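Windotov canvassing software: review

Posted 19/01/2019

Windotov is a canvassing package for small campaigns, made by Fleseo. It holds your copy of the electoral register, splits it into walks, lets people record answers on the doorstep with a phone, and prints paper sheets for those who won't use one. The single-ward licence costs £199 and lasts until 28 days after polling day. I bought it for the Prurncombe by-election in July, where I was agent for an independent candidate, Lourenço Antunes. We paid full price and Fleseo had nothing to do with this review.

I had run two earlier campaigns on a spreadsheet and a box of clipboards, so that is what I am comparing it with. I have not used any of the systems the large parties have, and independents can't get at those anyway.

Getting the register in

The council sent the register as a spreadsheet once the candidate was entitled to it. Windotov asks you to match each column to one of its own – elector number, surname, address line one and so on. It guessed most of them correctly. It got the elector number suffix wrong, which matters if you have people sharing a house who were added late, and I had to start the import again to fix it. There is no way to correct a single column afterwards. If you buy this, check the preview screen properly before pressing Finish.

The monthly update was easier. It showed additions and deletions side by side and let me accept them together. Notes already made against a voter stayed with that voter.

The absent voters list comes as a separate file. We had 81 postal voters in the ward and all of them were matched first time. They get a small envelope mark next to the name on the phone and a letter P on paper. You can then pull them out as their own list, which we did the week before the packs landed.

Making walks

You draw a shape on the map and it gathers the addresses inside. This works well on ordinary streets. It works badly for flats, where it puts every door at the same point, and for farms, where it puts the point at the postcode and not the house. Two farms on the east side of Prurncombe ended up in a walk across the river from where they are. You can drag them, but only one at a time.

The order of the houses can be odds then evens, or straight up the street, crossing as you go. I would have liked to save that choice for the whole ward. It has to be set for each walk.

On the doorstep

The phone app opens on a list of doors. You tap one, see who is registered there, and choose from five answers. There is room for a note. The buttons are large enough to use while holding leaflets. Text is dark on white and readable in strong sun.

It keeps working without a signal, which we needed. Answers are sent when the phone next finds a connection. We lost one evening's worth on an older handset when the app was closed before it had sent anything, and there is no warning about this. Since then I have told people to look for the green tick at the top of the list before they put the phone away. An alert would be better.

Battery use was heavier than I expected. A phone that started full was down to a third after two hours, most of which I put down to the map staying open behind the list. Turning location off helps and does no harm to anything else.

The licence covers four people signed in at once. A fifth person simply gets a message saying the limit has been reached, and it doesn't tell you who the other four are. On busy evenings I had to ring round and ask someone to sign out. You can pay for more, but only in blocks of ten, and that made no sense for us.

Paper sheets

I bought it mainly for the app and ended up using the print side nearly as much. The sheets are clear, with the street name at the top of every page and a decent space for writing. Each has a barcode so you can find the walk again quickly when typing the answers in. Typing in is fast. You can do it without touching the mouse, and I got through a full street in a few minutes.

Margins can't be changed. On my printer the last column was clipped until I set the scale to 95 per cent.

Polling day

There is a separate screen for polling day. You enter the elector numbers as the tellers' slips come in, and those people drop off the knocking-up list. It did this without fuss from seven in the morning until we stopped at half past nine at night. We entered 454 numbers over the day and I didn't find one that had gone astray.
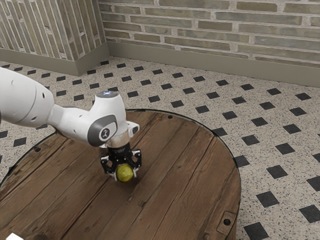

The one thing I missed on that screen was an undo. If you key a wrong number, the voter is marked as having voted, and you must go back to the full register, search for them and clear it there. With slips piling up this is a nuisance. I kept a sheet of paper beside me for corrections and dealt with them when it went quiet.

Reports

These are thin. You can see answers by street, by walk and by polling district, and you can export the lot. There are no charts worth having. The export opened in my usual spreadsheet without trouble, and I did the rest there.

Data protection

Fleseo say the data is deleted when the licence ends, and I had an email confirming it. You can also delete it yourself earlier. Each person has their own login, and you can limit someone to a single walk so that they don't see the whole ward. I would call this the strongest part of the package. My spreadsheet had one password and everybody knew it.

Help

The printed guide is short and covers an older version. The online one is better. I wrote to them twice. The first reply took a day and answered the question. The second took four days and sent me a link to the page I had already said I'd read.

Other options

I also tried the free trial of Du Plessis, which is a bit cheaper and allows any number of users. Its map is slower, it does not print usable sheets, and when I tried it the app would not open without a signal. For a town ward where everyone has a recent phone it might be the better buy. It wasn't for us.

Would I use it again

Yes, for a ward of this size or larger. For a parish council seat with a few hundred electors I would stay with the spreadsheet and spend the money on a second leaflet. If Fleseo added an undo to the polling day screen and a warning about unsent answers I would have very little left to complain about, apart from the farms.

Good: postal voter matching, paper sheets, separate logins, works offline.

Less good: four-user limit, import can't be corrected, battery use, weak reports.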